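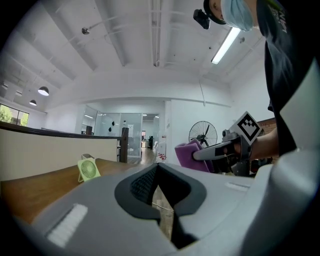

Cloth folding, 18 demos vs. the full set

melis_bench
Hi all — long post, sorry. We've been training a folding policy on handheld gripper demos, and in September I tried keeping just 18 that I'd call clean, both hands moving smoothly, no regrasping. It beat the full set on towels in all 3 of our runs, and I'm still a bit giddy!

risen2
Lovely result, but I don't buy it yet. Three runs is thin, and you picked the demos yourself. Did you try a random 18?

melis_bench
Only 2 random draws so far, both worse. Fair point though, I'll do more.

pluddale
We saw the opposite with Ikach, for what it's worth. Once we threw out the messy demos it couldn't recover from a missed corner — it just kept pinching air, poor thing.

risen2
That's my worry too. How crumpled are your starting towels?

melis_bench
Pretty tame, I admit. Will rerun with them dropped in a heap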